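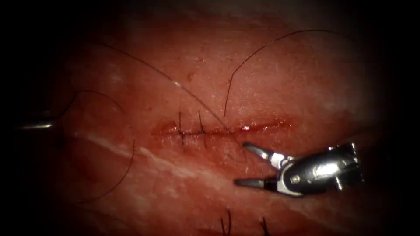
Cletus Bellamy replied: I had the same trouble with my Birnden portal back in September, so let me say first that you're not going crazy and your house probably isn't eating power in the middle of the night. Mine showed a big block of usage from 1 a.m. to 4 a.m. every single night, when the only things running were the fridge and an old clock radio. Can you tell us which meter you have, and whether the numbers on the meter itself match the bill?

Ticket 2856
Product: Birnden home energy portal
Subject: Hourly usage chart shows a spike overnight, daily total looks too high
Status: Solved

Yolanda Gallagher replied: Thank you so much, Cletus, that already makes me feel better! The meter is the Idell one with the gray lid, put in last spring when they did our whole street. I went out with a flashlight and wrote down the reading before bed and again at breakfast, and it had gone up by 3. The portal says I used 48 kilowatt-hours over those same hours. We heat with gas, we don't have an electric car, and my husband turned off the dehumidifier before we went up, so I can't think what would use that much. The paper bill looks fine, by the way – it's only the chart and the weekly email that are off. The email told me I use more than my "efficient neighbors" and I'll admit that stung a little, after all the weatherstripping we did.

Reginald Whitlock (Birnden support) replied: Hello Yolanda, and thanks for going outside to take those readings, they help a great deal. Since your bill matches the meter, the meter is doing its job and you haven't been overcharged. I'd like to look at how the readings get from the meter to the chart. Could you please do the following when you have a quiet moment?

1. Sign in and open Settings, then Data Sources.
2. Tell me how many sources are listed, and the name beside each.
3. Leave everything switched on for now.

Yolanda Gallagher replied: There are two! One says Idell Meter and the other says Mendus Plug Hub. We had a Mendus hub years ago for the Christmas lights, but it's been in a drawer since we painted the den. I didn't know it was still connected to anything.

Reginald Whitlock (Birnden support) replied: That's very likely the culprit. When a hub stops reporting, its last total can get sent again each night during the sync, and the chart adds it on top of your real usage. I found error 565 in your sync log for every night this month, which fits. Please go back to Data Sources, choose Mendus Plug Hub, and pick Remove. Then press Rebuild History. The rebuild can take until the next morning, and the chart will look blank while it works, so please don't worry if you see that.

Cletus Bellamy replied: Mine was an old thermostat and not a hub, but the cure was the same. I pressed Rebuild twice out of impatience and had to wait another whole day, so go easy on the button!

Yolanda Gallagher replied: Good morning, all. The chart came back while I was making coffee and the overnight part is nearly flat, just a little bump now and then that I suppose is the fridge. Last night shows 3, same as the meter. The month so far dropped to 235, which sounds much more like us. Will the neighbor comparison be fixed too, or does that stay as it was?

Reginald Whitlock (Birnden support) replied: So glad to hear it. The comparison is redone with each weekly email, so the next one will use the corrected numbers. Emails already sent won't change, I'm afraid. I'm marking this solved, and you can reopen it by replying here.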